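4.2 Small shelves and the things that live on them

We turn now to the part of the study we enjoyed most, the small free-standing racks that people put on top of a table or worktop to gain a second level. They get very little attention in the literature on household storage, which tends to look at cupboards, drawers and larders, and yet almost every home we visited had one in use. Some held spices, some held tea things, and one in Raverance held nothing but egg cups (a lovely collection, and the owner was delighted to be asked). What they share is that they sit in the open, within reach, and that people rearrange them all the time without thinking of it as tidying.

For the table-top sessions we settled on a black metal rack with two tiers and a low rim around the upper tray. We had tried 3 designs before this in the February pilot, and the rim made a bigger difference than either of us expected. On a flat board, participants set jars down well inside the edge and left a wide margin of bare surface. Given a rim, even a very low one, they pushed things right up to it! Back corners filled first, then the sides, and the front stayed clear for whatever was in use at the moment. Hefin Wogan, who coded the pilot notes, began calling this "parking", and the word has stuck with us. A parked item is one placed against a wall or a corner and left there while other things come and go in front of it.

Lidded jars are the great parkers of the kitchen. A screw-top glass jar takes two hands or a firm grip to open, its contents last for weeks, and it looks perfectly at home at the back of a shelf. In Figure 2 the jar stands at the left rear of the upper tray, a little way up from the table itself, and the white grains in it can be seen through the glass to roughly the halfway line. We think that visibility matters a good deal. Several participants told us they would never keep sugar or salt in a tin on an open rack, as they like to see at a glance when it wants filling, and one of them described her row of glass jars as "a shopping list I don't have to write".

Cups behave quite differently. They are small, light and open at the top, and they spend a good part of their lives in between places: on the table beside the rack, on their way to the sink, or waiting for someone to decide. We came to treat the strip of table directly in front of the rack as a place in its own right, and in our notes it is called the apron. The cup in Figure 2 is on the apron, just in front of the right front leg. Asked where such a cup belonged, participants gave us wonderfully varied answers. A few wanted it on the lower shelf, where the tier above would keep dust off. Others wanted it next to the jar, on the principle that things used together should stand together. Prys Lougher, who ran most of the interviews, noticed that people from homes with a tall kettle nearly always chose the lower shelf, though we have too few homes to make anything of that yet.

The lower tier deserves a word too. It is darker down there, the tray above limits the height of what will fit, and getting an item out means coming in from the front at a shallow angle. We expected it to be neglected. Instead it was used warmly and often, mainly for flat or spare things: saucers, folded cloths, a packet of filters, the lid of something whose base was elsewhere. One household in Reklow kept a deck of cards there and had done for years. Participants spoke of the upper tray as being for "now" and the lower one as being for "in a bit", and this simple split predicted where a new object would go far better than its size did.

Two practical points came out of the sessions and may help others planning similar work. The first is to choose a table in a pale, plain wood if the rack is dark. Participants read the layout more quickly, and so did we when going back over the material. The second is to keep the number of objects low at the start. With a jar and a cup there is already plenty to decide, and the talk that comes out of those few decisions is rich, funny and full of detail about how people live. Adding a third and fourth object too soon turned the conversation towards fitting everything in, and we lost the stories.

We had also planned to vary the height of the rack, and the Momero homes gave us a first taste of what that might show. Taller racks seemed to invite people to hang things from the upper tray, which opens up a whole further set of habits. We return to these in Section 5, together with the question of who in a household is allowed to move a parked jar.

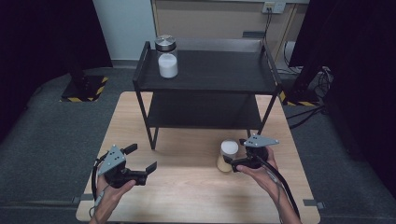
Figure 2. Two-tier rack on the table, with the lidded jar on the upper tray and the small cup on the apron.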